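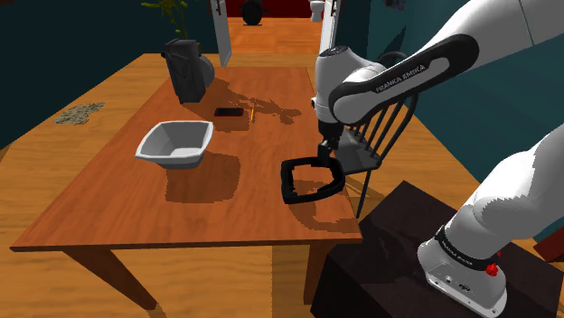 Budgeting for a tabletop robot arm

Budgeting for a tabletop robot arm is the work of figuring out, before any money leaves the account, what a single arm and everything around it will cost to buy, set up and keep going. The term is used mostly by small labs, teaching workshops and companies getting their first arm, where one person often has to be the buyer, the installer and the daily user all at once. Larger factories have purchasing departments for this and tend to call the same thing capital planning.

A tabletop arm, for the purposes of this article, is one that works over an ordinary table or bench and handles household-sized things such as bowls, trays and pitchers. It may be bolted to the table itself or stand beside it on its own pedestal.

Scope of the budget

People new to the subject usually begin with the price of the arm, and it's easy to see why, as that is the number on the quote! Most planning guides ask the reader to set that number aside for a while and start with the room. Where will the base stand? How far is it from there to the far corner of the table? Is there a door that has to swing open, or a chair that somebody will want to pull out? The answers decide whether a smaller arm will do, and they also bring in costs that no arm quote mentions, from a mounting pedestal to a new outlet or a patch of floor that needs leveling.

The usual headings in a first budget are these:

Arm and controller
Gripper, spare fingers and adapter plates
Pedestal or table mount, with hardware
Cameras, lighting and cabling
Emergency stop and any guarding the site requires
Shipping, customs and installation
Training time for staff
Software licenses and yearly support
Test objects and their replacements

The last heading is the one most often left blank. Bowls crack, trays warp, and a matching set can go out of production halfway through a project, so it is common to buy duplicates of every object on the first day and put them on a shelf with a label.

Planning in simulation

Many buyers now build the room in a simulator before they ask for a quote. The planner puts in a table of the right height, sets the pedestal next to it, loads a model of the arm under consideration and tries out the moves the real one would be bought to make. A square bowl and an open black frame make a good pair of test objects for this, for the bowl has sloping sides and the frame offers a rim that a two-finger gripper can take hold of from above.

A simulated room costs very little to rearrange. The pedestal can be slid along the table edge, turned, or raised, and each layout can be saved beside the others and argued over at leisure. Furniture is worth including even when it seems beside the point, and so are the doorways, so that the people who will share the room can see where they would walk. 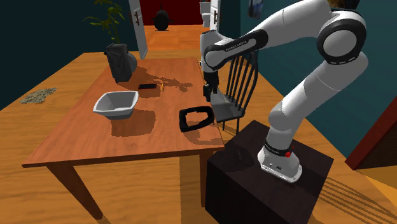
A Franka Emika arm in a rendered room, mounted on a pedestal beside the table, with its gripper empty.

Simulation has its limits as a budgeting tool. It is helpful on reach, placement and camera angles, and rather less so on grip, cable wear and noise, and it has nothing at all to say about delivery dates. Planners generally keep a separate line for surprises and resist the temptation to spend it early.

The Fistora worksheet

A widely copied layout is the Fistora worksheet, drawn up by Asuka Tsuji for the Yokoyama workshop, a shared training space that was choosing its first arm. The worksheet has 129 lines, of which 29 are marked as needing an answer before any supplier is called. The remaining lines can be filled in as quotes arrive. Tsuji tried each candidate layout in Irisero, the simulator the workshop already had a license for, and kept a log of 497 simulated pick-up attempts over 2 table positions. The log was attached to the budget request, which went in that April.

Later users have shortened the worksheet a good deal. The Wasa edition, popular with schools, folds the cabling and lighting lines together and adds a page for storage, with room to note who holds the key to the cabinet.

Buying, leasing and sharing

Outright purchase suits a site that expects to use the arm most days for several years. Leasing spreads the cost and may include service visits, though the contract should be read closely for who pays if the gripper is damaged. Sharing an arm between two groups can work nicely where the table and test objects stay put. Where they don't, setup time belongs in the budget as a cost of its own, and a calendar agreed in writing saves a lot of friendly but tiring conversation on a Saturday morning.

See also

Robot workcell layout
End effector selection
Total cost of ownership
Equipment leasing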